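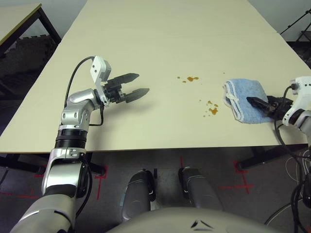 I've been meaning to write up the Darkow trial since before the holidays. We had the unit in the workshop for just under three weeks, on the short loan you can ask for before you commit to a lease. A few people emailed to ask whether it was worth the bother, so I'll put down what I saw and you can make up your own mind.

The product is a two-armed robot with a skills package called Cutside. You get the robot, a laptop with the software on it, and a set of starter skills. The one I cared about was table wiping. We run a small catering supply business and a good part of every afternoon goes to cleaning down surfaces between jobs. If a machine could do that reliably, even slowly, I'd pay for it.

Setup took most of a day. The delivery people were good and had it standing and powered before lunch, but the calibration is fussy. The software wants the table at a known height and the robot parked in the same place every time, so you end up with tape on the floor. We used red. The manual suggests doing this once and leaving it, and I'd agree with that, because on the second morning one of us had nudged the table and the whole routine had to be done again. Allow an hour for that until you get the hang of it.

Cables are my first real complaint. They run down the outside of the arms, and there's slack at the elbow that I never got used to. Darkow sells a sleeve kit as an extra. I think it should be in the box. At the lease price I was quoted, I don't want to be buying cable sleeves.

The wiping skill works like this. You put a folded towel on the right side of the table. The right gripper takes the towel and the left one is free to move things out of the way or hold the far end. The software looks for anything that differs in colour from the bare table, plans a path, and wipes. For spills I used a mix of cola syrup and barbecue sauce thinned with water, since that's close to what we deal with. On a cream tabletop it shows up nicely. I'd expect more trouble on a dark or patterned surface but I didn't have one to try.

Over the loan we logged 53 wiping runs. The software keeps the log, so I didn't have to. It marked 20 of them as needing a person to step in. That sounds poor, and it is a bit poor, but most of those were in the first few days when I was still placing the towel badly. If you lay it too flat the fingers can't get under it. A proper fold with a thick edge facing the gripper made a big difference. Terry cloth was better than microfibre, which tended to slip. We went through a few tea towels as well and I wouldn't recommend them.

When it goes well it's a decent wipe. Fresh spills come up in a couple of passes. Small droplets away from the main spill are where it falls down. It will clean the big splotch and leave three or four specks beside it, then report the table clean. Giang Nông, who looked after our loan at Darkow, told me the detection threshold can be changed and walked me through it on the phone. That helped, but then it started going after crumbs and a scratch. I settled somewhere in the middle.

It also doesn't rinse the towel. I knew that going in, but it's easy to forget what it means in practice. After two sticky spills the towel is only moving syrup from one place to another, and somebody has to come over and swap it. They say a towel-change skill is planned for July. I'd wait and see.

Speed is what you'd guess. One person with a cloth is done before the robot has picked its cloth up. I don't think that matters much if it can be left to get on with it, but at the moment you can't really leave it. I stayed in the room for every run, and the terms of the loan asked for that anyway.

Noise is fine. It's quieter than our fridge.

On price, the lease came to $527 a week with support included and Cutside updates thrown in. Texier has a single-arm machine that costs less, and I had a demo of that last year. It wipes about as well but can't shift a plate or a bottle first, so you have to clear the table yourself. For us that defeats the purpose. Cirnside was also recommended to me but they wouldn't do a loan, and I won't sign for something I haven't had in the building.

So we sent it back. Support was good, the arms are well made, and I'd have it in again once the towel change is sorted. If you have a light-coloured table, the same mess every day and a staff member who enjoys fiddling with settings, ask for the loan and try it — it costs you only the freight. I'd measure your doorway first. Ours had 3 cm to spare.

Comments

Tươi Cao
Did you try it with two towels, one damp and one dry? We had the same unit and a dry second pass got rid of most of the sticky film. You do have to set it up as two separate jobs though.

Reply from the author
No, only the one. Wish I'd thought of it. Did the second job find the towel all right?

Tươi Cao
Most times, if the first towel was taken off the table.

benchtop_mick
What's the freight like outside the city? They quoted me a fair bit and wouldn't say if that was both ways.

Reply from the author
Ours was both ways, but get it in writing.

Lorraine
Thanks for this. I was looking at the Texier one and hadn't thought about having to clear the table.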